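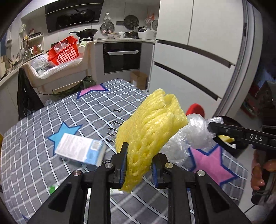
Zwei Handgreifer bei der Arbeit, einer am gelben Obstnetz, der andere an zerknitterter Klarsichtfolie.

Getik Handgreifer-Paar im Test: Was kostet es, einem Roboter das Aufräumen vorzumachen?

6. Juli 2026

Wer einen Haushaltsroboter anlernen will, kauft zuerst einmal keinen Roboter. Er kauft zwei Griffe mit Fingern dran, stellt einen Menschen an einen Tisch und lässt ihn Müll sortieren. Die Kamera am Griff sieht zu, die Software merkt sich alles, und irgendwann soll ein Arm dasselbe tun, ohne Stundenlohn. So weit der Finanzierungsantrag. Wir haben das Getik-Paar vor einem halben Jahr angeschafft, im Dezember, als noch Geld im Topf war und der Topf zum Jahresende leer sein musste. Unter solchen Umständen entstehen bekanntlich die besten Kaufentscheidungen.

Der Preis

3577 Euro brutto für das Paar, Versand extra. Darin enthalten sind die Griffe, ein Satz Fingerpolster als Reserve, zwei Ladekabel von der Länge eines Schnürsenkels und eine Kurzanleitung, deren deutsche Fassung von jemandem stammt, der »grip« durchgehend mit »Grippe« verwechselt. Die »Grippekraft« lässt sich also einstellen. Nicht enthalten sind Speicherkarten, Transportkoffer und die Halterung zum Kalibrieren. Die Halterung steht im Katalog unter »empfohlen«. Ohne sie lässt sich das zweite Gerät nicht auf das erste abstimmen, und dann hat man zwei Greifer, die über die Lage desselben Tisches verschiedener Meinung sind. Empfohlen ist da ein sehr höfliches Wort.

Verglichen haben wir vorher mit dem Cunden Duo und dem Einstiegsmodell von Bergeron. Der Bergeron ist billiger und wird einzeln verkauft, was sich gut anhört, bis man merkt, dass der Synchronadapter für den Betrieb zu zweit fast so viel kostet wie ein weiterer Greifer. Der Cunden liegt hervorragend in der Hand und hätte unser Budget bis zum Frühjahr aufgefressen. Getik lag dazwischen. Wir haben also gekauft, was alle kaufen: das mittlere.

Im Griff

Die Mechanik ist erfreulich simpel. Schwarze Gelenkarme, sichtbare Schrauben, blaue Polster an den Fingern. Wer schon einmal eine Schreibtischlampe repariert hat, versteht das Prinzip. Nachgezogen haben wir die Gelenkschrauben bisher einmal, mit gewöhnlichem Werkzeug, und das meine ich als großes Lob. Beim Bergeron-Leihgerät brauchte es dafür einen Spezialschlüssel, der natürlich in der Zubehörliste stand.

Die Polster sind das Verschleißteil, und sie sind gut. Weiche Sachen halten sie ordentlich fest: Schaumstoff, Schwämme, Tüten. Mit dünner Folie tut sich jeder Greifer schwer, der Getik etwas weniger als die anderen. Eine glatt aufliegende Folie bekommt man vom Tisch, wenn man sie vorher gegen ein Tischtuch schiebt, bis sie eine Falte wirft. Auf blankem Lack schiebt man sie bis zur Tischkante und noch ein Stück weiter. Getik nennt als Lebensdauer der Polster 1000 Betriebsstunden. Unser Reservesatz ist bereits im Einsatz, und von 1000 Stunden sind wir weit entfernt. Vielleicht wurde im Werk mit Watte getestet.

Schwerer wiegt, im Wortsinn, das Gewicht. Für eine kurze Vorführung im Büro ist es völlig in Ordnung. Nach einer Stunde Tüten zusammenlegen möchte der Unterarm dann doch mit der Personalabteilung reden. Planen Sie Pausen ein und schreiben Sie diese Pausen in den Kostenplan. Wir hatten das vergessen. In unserer Tabelle arbeitete der Mensch wie ein Roboter, was den Vorteil des Roboters rechnerisch ziemlich klein machte.

Rechnen, bevor es wehtut

Die Greifer sind der kleinste Posten. Das klingt bei der Summe frech, stimmt aber. Der größte ist die Zeit der Leute, die sie halten. Danach kommt Speicherplatz. Danach kommt Krempel: Tischtücher, Schwämme, Verpackungen, Netze, bunte Tüten, alles, was ein normaler Haushalt nach dem Einkauf herumliegen hat. Man glaubt nicht, wie schwer es ist, in der Buchhaltung eine Quittung für Verpackungsmüll unterzubringen, bei der man den Inhalt auf der Rückfahrt gegessen hat.

Echte Küchen sind dabei besser als nachgebaute, und billiger obendrein. In einer echten Küche stehen Dinge, auf die kein Planer kommt, und auf dem Tisch liegt ein Tuch mit Muster, an dem sich die Bilderkennung die Zähne ausbeißen darf. Wir hatten ursprünglich eine Musterküche budgetiert. Der Posten ist gestrichen, das Geld ist in Arbeitsstunden gewandert, und die Aufnahmen sehen zum ersten Mal so aus wie das, was der Roboter später vorfinden soll.

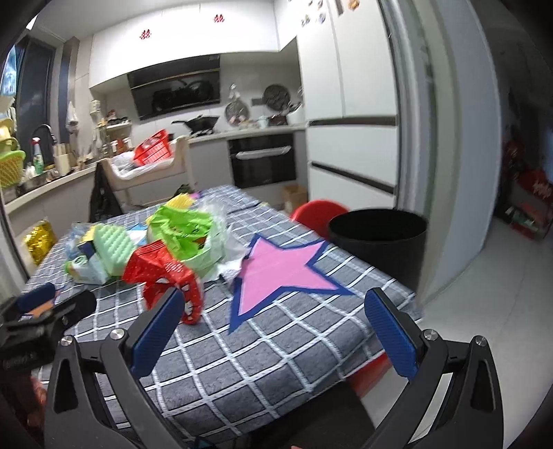
Braucht man für den Anfang wirklich zwei Greifer?
Für Aufgaben wie Einsammeln und Ablegen genügt einer; sobald etwas festgehalten und zugleich gezogen, gefaltet oder geöffnet werden soll, sind zwei nötig.

Wer knapp kalkuliert, kann bei Getik also mit einem Einzelgerät beginnen und später aufstocken. Der Haken: Der Paarpreis gilt dann nicht mehr rückwirkend. Ich habe gefragt. Die Antwort war freundlich und lang und enthielt einen Link zum Shop.

Software

Mitgeliefert wird Fluvovel, das Aufnahmeprogramm, und hier wird das Budget interessant. Im ersten Jahr ist die Lizenz dabei. Ab dem zweiten kostet sie pro Gerät, und »Gerät« meint den einzelnen Griff. Der linke und der rechte brauchen also je eine eigene Lizenz, auch wenn sie ausschließlich gemeinsam auftreten, wie Schuhe. Wer über 18 Monate plant, und das tun die meisten Förderprojekte, die ich kenne, sollte diese Zeile von Anfang an in die Tabelle schreiben. Bei uns stand dort »Software: inkl.«, in einem sehr zuversichtlichen Grün.

Das Programm selbst läuft stabil. Die Synchronisation klappt, die Dateien sind lesbar, der Export in offene Formate steckt in einem Untermenü, das man beim dritten Versuch findet. Ärgerlich ist nur die Fehlermeldung »Greifer unzufrieden«. Sie kann leerer Akku bedeuten, volle Karte oder verschmutzte Linse. Wir prüfen inzwischen in dieser Reihenfolge und sind damit meistens schnell fertig.

Service

Einmal gebraucht, wegen eines Wackelkontakts am Ladeanschluss. Ersatz kam nach vier Werktagen, ohne Diskussion, mit einem Rücksendeetikett, das in den Karton passte. Für vier Werktage hatten wir allerdings einen Greifer und ein Team, das für zwei bezahlt wurde. Ein drittes Gerät als Reserve ist deshalb keine schlechte Idee, sobald mehr als eine Person davon abhängt. Das rechnet sich schneller, als es im Antrag aussieht. Im Antrag sieht es nämlich nach Luxus aus, und genau so wurde es bei uns auch kommentiert.

Was uns gefällt
Reparierbar mit normalem Werkzeug
Gute Polster für weiche Gegenstände
Saubere Daten, offenes Exportformat
Service reagiert

Was uns nicht gefällt
Halterung kostet extra, obwohl sie Pflicht ist
Lizenz pro Griff ab dem zweiten Jahr
Auf Dauer schwer
Ladekabel

Fazit für den Einkauf

Ich würde das Getik-Paar wieder bestellen, diesmal mit Halterung, zweitem Polstersatz und Karten in derselben Bestellung, damit der Versand nur einmal anfällt. Wer ganze Schichten aufnehmen lässt, sollte den Cunden wenigstens eine Woche leihen, der Unterarme wegen. Wer nur ausprobieren will, ob das Verfahren für die eigene Aufgabe taugt, leiht am besten erst einmal überhaupt und kauft danach. Den Bergeron empfehle ich allen, die gern Zubehör bestellen.

Nachtrag: Getik hat inzwischen längere Ladekabel im Sortiment. Sie kosten extra.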